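Website and Email Working Group
Minutes of the May meeting, held in the upstairs meeting room at Hutchins, 10.00 am

Present: members from sales, marketing, the trade counter and the warehouse office. Clevaretti (web agency) joined by phone for items 2 and 3. Apologies were received from accounts.

1. Minutes of the last meeting
Agreed as correct. The old returns page has been taken down. The action on the phone number in the footer is carried forward, as the Stirnberg branch pages still show the previous one.

2. Visitor figures
Clevaretti went through the report for the trade catalogue. The Prosina landing page had about 2000 visits in the month, mostly from search. Few of those visitors went on to a second page. Sales asked whether these were existing customers looking up a part number. Clevaretti could not tell from the report and will set up separate tracking for people who are logged in.

The newsletter sign-up box was discussed. It opens as soon as the page loads and the trade counter has had complaints from customers using phones. It was agreed to move it to the foot of the page and compare sign-ups after 21 days. 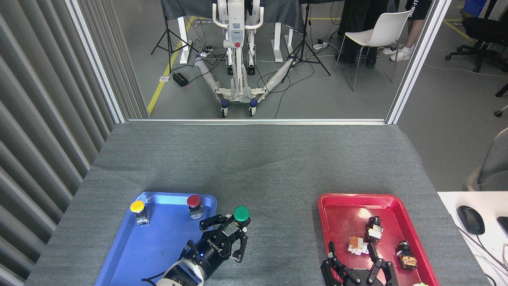 3. Product pages
Marketing reported that the page template is nearly finished and asked for comments before it goes live. The main point raised was the order of information, with price and stock now to come above the long description. It was also felt that the range pages need filters. Someone looking for a push button should be able to pick a cap colour, such as yellow, red or green, and see only those, without scrolling through the whole list. Clevaretti said filters could be added if the product data is filled in properly. The warehouse office will check the spreadsheet for blanks. Wording for the search results page was left to marketing.

4. Email campaigns
The last mailing to lapsed customers was opened by more people than expected but brought in only 7 orders. Sales thought the offer was unclear and that the link should have gone to the Stirnberg branch offers, not the home page. The next mailing will have a single link. Marketing to circulate a draft for comment before it is sent.

5. Any other business
The contact form is still sending enquiries to an unused mailbox. Marketing to ask Clevaretti to redirect it this week.

Next meeting: June, same room, 10.00 am. Items for the agenda to marketing beforehand.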